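Home & Storage > Bathroom > Tested

Felar Medicine Cabinet: a lot of cabinet for not much more storage

Posted in February | By the Storage Desk

Print this article | E-mail this article

I don't trust any piece of furniture that comes with a booklet about how it will change my mornings. The Felar wall cabinet comes with such a booklet. It has soft photos of towels in it and a paragraph about calm, and the mounting instructions start on the page after that.

I've now had the Felar on my bathroom wall for six weeks, and then partly off my bathroom wall, which I'll get to. It replaced a plain mirrored cabinet that came with the house and was rusting along the bottom lip. The old one was ugly and did its job. I mention it because most people reading this are in the same position, looking at something ugly that does its job and wondering if they should spend real money to be rid of it.

What you get

The Felar is a white steel box with a mirror door, three glass shelves, a small locking compartment at the bottom, and what the company calls a "care strip" along the inside of the door. The care strip is a magnet. It will hold tweezers and nail scissors, and it held mine without trouble until the door was shut in a hurry by a teenager, at which point the tweezers went behind the toilet tank. They are probably still there.

Build quality is better than I was ready for. The paint is even, the corners are folded and not just cut, and the door closes with a solid sound instead of a tinny one. The glass shelves have rounded front edges. I went looking for the place where they'd saved money and it took me a while to find it.

It's the shelf pegs. They are clear plastic, they push into holes in the side walls, and they are a hair too small for those holes. A shelf with nothing on it will rattle when the door closes. A shelf with a few things on it rattles less but tilts forward a tiny bit, so round items walk toward the front over the course of a few days. I put a strip of clear tape around each peg and that fixed it. I shouldn't have had to, at this price.

Putting it up

The box says one person can hang it. One person can, if that person already has the holes in the right place. The paper template is printed on thin stock that had been folded so tightly it wouldn't lie flat, and the crease ran right through one of the marked holes. I measured off the back of the cabinet instead and ignored the template.

There are two ways to mount it, flush to the wall or sunk into it. Felar's page makes a lot of the sunken option. The photos all show it that way, with the mirror nearly level with the tile. Look at your own wall before you get attached to this idea. Mine has a pipe in it. Plenty of bathroom walls have a pipe, a vent or a stud right where the cabinet would go, and the instructions deal with this in a single line telling you to "choose a suitable area."

Mounted flush, it sticks out a good deal farther than the old one. You notice it when you bend down to spit out your toothpaste and come back up. I noticed it twice.

The wall anchors in the bag are the cheap ribbed kind. I used them on one side out of curiosity and my own toggle bolts on the other. By the fourth week the side with the supplied anchors had dropped enough to see, and the door had started swinging open on its own. So down it came, and up it went again with toggles on both sides. It hasn't moved since. If you buy this, throw the little bag away and get proper hardware on the same trip.

The locking compartment

Anyone shopping for a medicine cabinet instead of a plain mirror has probably got medicine in mind, and the lock is what pushes the Felar into its price bracket. Take away the lock and you've got a nice mirror box.

It's a small drop-down door with a keypad. You set your own code, and there's a backup key. The keypad runs on a battery that sits inside the locked compartment, so if it dies, you need that key. The manual suggests keeping the key "in a convenient place." I'd suggest a place that isn't inside the cabinet, which I say only because there is a small hook molded into the inside of the compartment that looks exactly like it's meant for a key. I don't know what else it could be for.

The lock itself works. It opened every time for me. I would not call it secure in any serious way, as the drop-down door has enough give that you could get a flat screwdriver in behind it. It will keep out a small child and slow down a visitor who is being nosy. For anything you're seriously worried about, buy a real lockbox and bolt it down somewhere else.

Then there is the question of what fits. The compartment is wide and shallow and low. Low is the problem. Short bottles stand up in it fine. Taller ones have to lie on their sides, and then they roll, and then you open the little door and they come out at you.
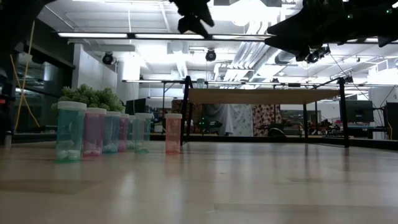
Tinted pill bottles with white caps on a wooden tabletop.

If your household is down to one or two prescriptions, the height won't bother you much. If you've got a whole crowd of bottles to keep track of, measure the tallest one first, cap included. Felar gives the outer size of the cabinet in big type on its page and puts the inside height of the compartment in a drawing you have to click to enlarge. I suspect they know.

The same goes for the main shelves, to a lesser degree. They adjust, but the holes are spaced so far apart that you end up with one shelf too tall and one too short whatever you do. Mouthwash fits on the bottom and nowhere else. A standard can of shaving cream fits in the middle if you give up on putting anything useful above it.

Should it be in the bathroom at all?

A bigger complaint, and it isn't only with Felar. The whole category is built on a habit that pharmacists have been trying to talk us out of for years. A bathroom gets hot and steamy a couple of times a day. Most pill labels ask for a cool, dry place. Every medicine cabinet company knows this, and every one of them has come up with something to make you feel better about it.

Felar's answer is a rubber gasket around the door and a "moisture guard" packet that hangs from a clip. The packet is a desiccant bag. They'd like you to replace it every couple of months, with their own packets, from their own shop. I hung a cheap humidity gauge inside the cabinet for a week with the packet in and a week with it out. The readings looked the same to me. My gauge is not a lab instrument and I wouldn't swear by it, but if the packet were doing much I think I'd have seen something.

The gasket does help a little with steam on the inside of the mirror. It also picks up hair and dust, and it's a nuisance to wipe.

My own medicine now lives in a hall closet, in a lidded plastic bin that cost next to nothing. The Felar holds toothpaste, floss, razors, sunscreen, a thermometer and bandages, and it's good at that. It just means I paid for a keypad guarding some cotton balls.

How it compares

I looked at two others before settling on this one, and I've used both in other people's bathrooms long enough to have an opinion.

The Sillau is the one you see in stores. It's thinner, lighter and noticeably cheaper, and it has no lock. The mirror is a little wavy near the edges. The shelves are plastic and will yellow. But the shelf holes are closer together, so you can set it up to suit what you own, and for a lot of people that's worth more than folded corners. The hinges let you take the door off for cleaning without tools. I wish the Felar did that.

The Drorkico is the fancy one, with a lit mirror and an outlet inside. You'll need an electrician unless you're lucky with your wiring. The light is lovely for shaving. The outlet sits at the back of the lowest shelf, where a plug sticks out far enough to use up most of the shelf. It has a lock too, a plain key lock with no keypad, and I liked it better than Felar's. I couldn't bring myself to spend that much on a box for toothbrushes, but if you're already opening the walls up for a remodel, look at it.

Small things

The mirror is clear and true with no green cast.

Fingerprints show badly on the white door edge. There's no handle, so everyone pulls from the same spot, and that spot is gray within days.

The keypad beeps. You can't turn the beep off. At night, with people asleep on the other side of the wall, this is a real annoyance, and it would be a good reason to use the backup key if the backup key didn't also make it beep.

Customer service answered my question about the shelf pegs on a Tuesday afternoon, quickly and politely, and offered to send a new set. The new set was the same size as the old set.

Who should buy it

Someone who wants a solid, good-looking mirror cabinet, has a clear stretch of wall to sink it into, and doesn't mind replacing the anchors. That person will be happy with it for a long time, and may never open the little door at the bottom.

If you're buying it for the lock, I'd pass. Get the Sillau for the wall and a separate lockbox for a shelf somewhere dry. You'll have money left over, and tall bottles can stand up.

I'm keeping mine, mainly because the wall behind it now has too many holes in it to show anyone.

Print this article | E-mail this article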